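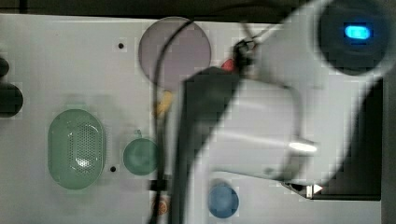
My sister says I should have given up on the sourdough after the second brick, and that a grown adult with a bakery two blocks away has no business owning a jar of sour paste. She has a point. The bakery is very good. But I'm stubborn, and I'd already bought the big bag of flour, so on we went.

If you've been reading since last December you know how this started. I ordered a dried starter from a little outfit called Flivora, mixed it up on a Sunday night and fully expected bubbles by breakfast. Nothing. Two days later, still nothing, except a smell like old gym socks (the booklet says that's normal, and I would like a word with whoever wrote the booklet). I kept feeding it anyway, mostly out of guilt, and on day six it climbed right out of the jar and glued itself to the cookbook shelf!

So then I baked. Loaf one was flat. Loaf two was flat and also burned, which I didn't know you could do to something that dense. I blamed the flour, then the oven, then the weather. I bought an oven thermometer and found out that when I set mine to 445 it takes over 30 minutes to really get there, and the beep goes off way before that. Years I've been trusting that beep. Think of all the sad pizzas.

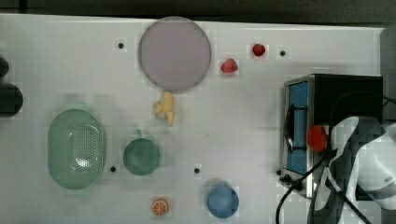 Anyway, with the oven sorted the next loaf was a lot better – still a bit gummy in the middle, but it had an actual crust and it made that crackly noise when I set it on the rack. I stood there listening to it like a weirdo. Then I cut it too early, of course. I always cut it too early. I know you're supposed to wait, I've read it in every book I own, and I have never once managed it with butter sitting right there.

What I do now, for anyone who asked in the comments: I feed the starter in the morning, mix the dough after lunch, and let it rest for 30 minutes before the salt goes in. Four folds, whenever I remember. Into the fridge overnight in a bowl lined with a dish towel and a lot of rice flour (don't be shy with it, I lost half a loaf to a towel once). Lid on for the first 20 minutes in the oven, then lid off until it's darker than I'm comfortable with.

I switched flour too, to the Mofokeng bread flour from the co-op, and I like it fine. It drinks more water than the old stuff, so my first dough with it was like trying to fold a leather purse.

Next up is rye. I've got a small bag of it in the pantry and a recipe card in my grandmother's handwriting that just says "bake until done," so wish me luck with that one. My sister has already asked for a plain one from the bakery.

Older post Newer post Home Archive

14 shares | 6 comments | Leave a comment

Contact | Copyright 2019 | Back to top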